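Home | News | Products | Support | Contact

Last updated: Apr 15, 2021

Grovora opens orders for its hand-held gripper kit, made for teaching robots to handle cloth

NUSTTHORPE — Grovora is very pleased to say that its hand-held gripper kit for fabric work is now open for general orders, after a trial that began in January and kept a good many kettles boiling in a good many homes. The kit is meant for research groups, small robot makers and anyone else who needs plenty of recordings of everyday jobs with clothes and bedding, and who would like to gather them where those jobs are normally done, in bedrooms and airing cupboards and at the foot of the stairs.

A person holds the gripper and works with it much as they would with a pair of kitchen tongs, picking up a sleeve or a corner and laying it where it needs to go. A small camera on the tool records the whole job from close by, and the recordings can then be used to train a robot arm fitted with matching fingers. Users don't have to write any code to take part, and the printed guide in the box has been kept to two sides of paper, with large type and plenty of room for notes.

The trial ran in Nustthorpe and Metport, where 127 households took a kit home and sent back recordings of folding, sorting, bed making and the general shuffling about of laundry that fills so much of the week. We are grateful to every one of them, and especially to those who wrote long letters about the early grip, which was too stiff for smaller hands and has been softened a good deal for the version now on sale.

"I have folded more blankets this winter than in the rest of my life put together, and I'm still fond of them," said Zdeňka Jurčo, who led the design of the kit at Grovora. "Thick, padded things were what kept us up at night. A tea towel will forgive you nearly anything, but a quilted jacket has a mind of its own, and you have to take hold of enough of it without grabbing the blanket underneath as well. We went through a lot of finger pads before we were happy."

The finished pads close side by side on a small ridge of cloth, so that a padded garment can be lifted from a single pinch.

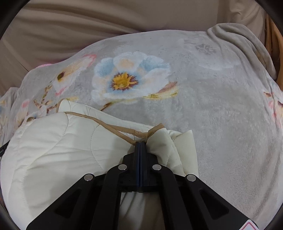

What comes in the box

Each kit holds one gripper, a spare pair of pads, a charging lead, the guide and a soft carrying bag. The price is £333, with delivery included, and spare pads can be ordered separately at any time. Groups that would like help planning their recordings can add a half-day visit from our team for £269 — we do like to come and see how people get on, and we will bring our own biscuits.

Orders are being handled by our long-standing partner Khumalo, whose Metport warehouse will also look after repairs and returns.

"People ring up expecting something complicated, and then they have a go and start telling me about their ironing," said İlker Taşdemir, who runs customer support for the kit at Khumalo. "I enjoy those calls very much. If a pad wears down or a screw works loose, send it to us and we'll put it right."

Kits can be ordered now through the Products page, and questions from the press are welcome through the Contact page.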